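Pernitell desktop teardown notes - README

Print this page | E-mail this page
Reading time: 2 minutes

These notes cover taking apart and refitting an office desktop tower with the side panel off: memory, drive brackets, cables. They replace the January version, which I wrote from the Paner service sheet and trusted more than I should have. The sheet calls the job "tool-free." I have my doubts, and they are listed further down. 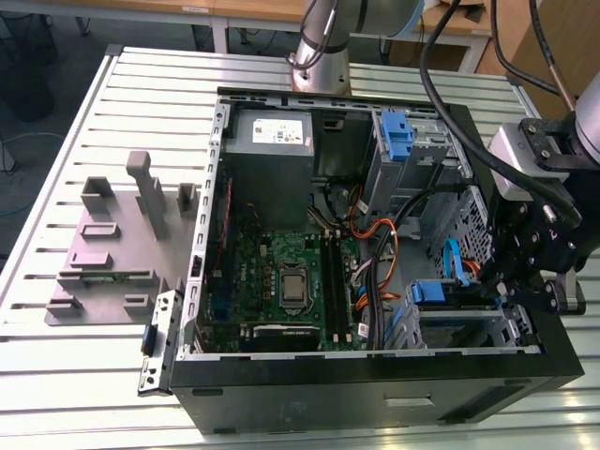

By Lieselotte Wendt | Dec 8, 2019

## What is covered

The case is black, worked on lying on its side, with the power supply at one end and the drive cage off to the right of the board. Two RAM slots, white latches at the ends. The drive latches are blue, and the service sheet takes that to mean anyone can find them. Finding them is easy. Getting at the lower one past the wiring is another matter.

The log has 395 entries, one per part removed or refitted. Of these, 77 have a remark in the notes column. I would read the remarks first and treat the rest with some suspicion, as a blank can mean "went fine" or "forgot to write anything."

## Drive cage and latches

"Press and lift" is the entire instruction in the sheet. It says nothing about which cable to unplug first, or how hard to press. My own order is data cable, power cable, latch - and I stop if anything resists.
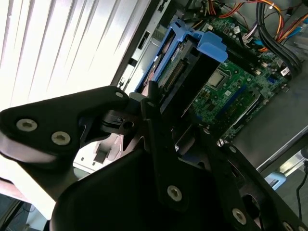

Cables get in the way more than screws do. Pravemard's guide says to tie the power leads back before starting, and I still can't tell whether that saves any time over moving them by hand. The log has a column for it (`tied`, yes or no), but I filled it in so unevenly that I wouldn't draw anything from it.

## Holding small parts

Small boards go in a slotted holder. I was not convinced by the Görtz advice to lay them flat on a cloth, where they slide. 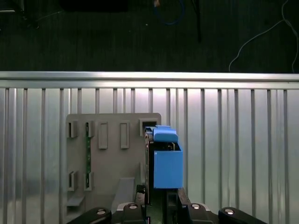 Slots have their own problem, a board pushed in crooked can look seated when it isn't. Check both ends before letting go.

## Known problems

- `duration` is in whole seconds and stops at 100. Longer jobs are all entered as 100.
- "Latch" and "clip" are used for the same part in the older entries.
- Whether any of this carries over to other cases, I don't know. I would assume it doesn't.

Corrections are welcome, with the entry number please.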